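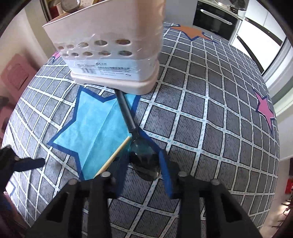
White utensil caddy, still in some of its wrapping.

Zirkembridge Kitchen Goods – Questions We Get

Delivery

How long will my order take?
Orders placed before 2 p.m. usually leave us the same day, and most arrive in three working days. Orders placed on a Sunday leave on Monday. We like our Sundays.

How much is shipping?
Free over $55. Under that it's a flat $3, even if all you want is one replacement sink strainer. People do order just the one. We wrap it nicely anyway.

Do you ship outside the country?
Not at the moment. We tried it for a month and spent most of that month filling out forms about spatulas.

My parcel says "delivered" and I don't have it.
Check the porch, the side door, the recycling bin and the neighbor you don't speak to. If it hasn't shown up by the next working day, write to us with your order number and we'll send another or refund you, whichever you prefer.

Can I change my order after I've placed it?
If it hasn't been packed, yes. Call, don't email. By the time we read the email your colander will be in the back of a truck.

Returns

What is your returns policy?
You have 20 days from delivery. The item should be unused, with its packaging more or less in one piece. We understand that plastic wrap doesn't go back on the way it came off.

Who pays for return postage?
You do if you changed your mind, we do if we got it wrong. If it's a bit of both, we'll argue politely and then probably pay.

I washed it once before deciding I didn't like it. Does that count as used?
Yes. Sorry.

When do I get my money?
Refunds go out within two working days of the parcel reaching us. Your bank may then sit on it for a while, for reasons known only to your bank.

Products

Can your utensil holders go in the dishwasher?
Check the listing, as it varies. The Clisutar range is fine on the top rack. Anything in the Vieira range should be washed by hand. Put a Vieira holder next to the heating element and you'll own a Vieira ashtray.

How do I get the sticker off?
Warm soapy water, ten minutes, then a fingernail. If it leaves a sticky patch, rub in a little cooking oil and wash again. Please don't use a knife. We have seen the photos.

The color looks different from the one on the website.
Screens vary, and so do kitchens. If you were sent the wrong color altogether, tell us and we'll swap it. If it's the right color and you've just gone off it, see Returns.

Will it fit my drawer?
Measurements are on every listing. Measure the inside of the drawer – the front panel is always wider and has misled better people than you.

Do you sell spare lids?
For Gotuteck jars, yes, in both sizes. For anything else, write and ask. We have a box of orphans in the stockroom and you may get lucky.

Everything else

Do you have a store I can visit?
There's a pickup counter, open until 5 p.m. on weekdays. It's a counter and a bell. Come with an order number, and keep your expectations modest.

Are you open in August?
Yes, apart from the first week, when we close for stocktaking. Orders placed that week ship when we reopen.

Who answers the emails?
Mostly Erick Lyimo, who is more patient than whoever wrote this page. Put your order number in the subject line and he'll get to you faster.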